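講演メモ:集合住宅における給水・給湯配管の更新計画
会場配布用/発表者ノート

スライド1 導入
本日は専有部の配管更新を扱う。共用立て管の話は前半で打ち切り、残りは枝管と器具接続部に充てる。対象はPlurnville地区の中層棟。延べ1,534戸、うち更新履歴が確認できたものは1,170戸。残りは台帳に記載がない。記載なしを未更新とみなすかどうかで、予算の見積もりが大きく変わる。この点は質疑で必ず出るので、先に述べておく。

スライド2 劣化の機序
銅管の孔食、継手部の異種金属接触腐食、樹脂管の熱疲労の順に説明する。孔食は給湯側に偏る。流速が高い曲がり部では潰食も加わるため、エルボの直近を優先して確認する。口頭で補足:水質分析の値だけで残存寿命を出す式は、今回は採用していない。ばらつきが大きく、棟単位の判断に使えない。
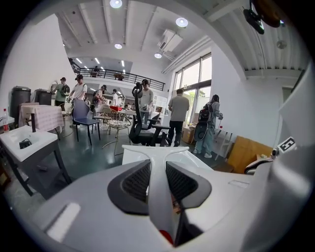

異種金属接触については、青銅弁と鋼管の組み合わせが典型である。絶縁継手が入っていても、支持金具を介して導通している例がある。導通試験の手順は配布資料の付表に載せた。ここでは読み上げない。時間が押している場合、このスライドの後半は省略可。

スライド3 台帳の整備
Plirnus形式の台帳では、管種、呼び径、施工年、継手方式を一戸一行で持つ。改修のたびに行を上書きすると履歴が消えるので、追記のみとする。旧台帳からの移行時に問題になったのは、呼び径の表記揺れである。AとBの混在、ミリ表記の外径、口径欄に書かれた管厚など。変換規則を先に固定し、例外は手作業で処理した。移行作業は3月に終えている。 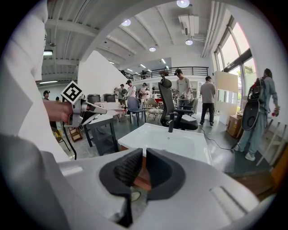 Hamanlow設備技術室 配管更新計画担当
(発表者)

スライド4 施工順序
枝管の更新は下階から上階へ進める。断水範囲は弁の位置で決まるため、図面上の系統と実際の系統が一致しているかを着工前に閉止試験で確かめる。一致しない系統が見つかった場合、その棟は工程を組み直す。途中での差し替えはしない。
一戸あたりの標準工期は2日。初日に床または点検口の開口と配管、翌日に水圧試験と復旧を行う。試験圧の保持時間は配布資料の値に従う。樹脂管は加圧直後に管が膨張して圧が下がるので、再加圧後の値を初期値とする。この補足を忘れると、漏水判定の基準について誤解される。

スライド5 器具接続部
枝管だけを更新し、止水栓とフレキ管を残すと、漏水箇所が器具側に移る。Stan地区の先行工事では、更新後の漏水届のうち器具接続部によるものが過半を占めた。以後、止水栓は枝管と同時に交換する仕様に改めた。パッキンの材質は給湯側と給水側で分けない。在庫管理上の理由による。
排水側は本計画の対象外だが、トラップの着脱が必要な住戸では同時に点検し、結果を台帳の備考欄に残す。
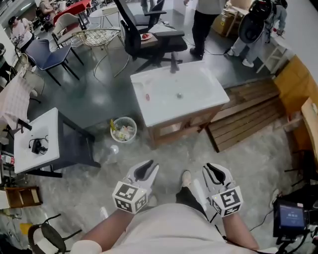 先行工事の報告会では、止水栓まで一律に交換するのは過剰で、築年の浅い住戸は目視点検で足りるのではないか、という意見が出た。目視で分かるのは外面の緑青と滲みまでで、スピンドルの固着は回してみるまで分からない、というのがその場での回答だった。意見を出した側は、それなら全戸で開閉試験を行い、固着したものだけ替えればよいと重ねて述べた。開閉試験そのものが漏水の引き金になった例を次のスライドで示す。

スライド6 費用
内訳は材料、労務、復旧、仮設の四区分。復旧費の割合が最も大きく、内装の仕様で変動する。1,000戸超を一括発注すれば材料単価は下がるが、復旧費は下がらない。この非対称を図の左右で対比させてある。開閉試験後の漏水例は図の下段。
分割発注の場合は棟を単位とし、同一棟内で施工者を変えない。継手方式が混在すると、後年の補修部材を二重に持つことになる。

スライド7 質疑用の控え
更生工法との比較を問われた場合:枝管は管径が小さく、分岐部の塗膜厚の確認が難しい。本計画では更新のみを採る。
在宅での施工可否を問われた場合:可。ただし断水時間帯は9時から17時とし、夕方に仮復旧する。
台帳に記載のない住戸の扱いを問われた場合:着工前調査で管種を確認し、それまでは未更新として計上する。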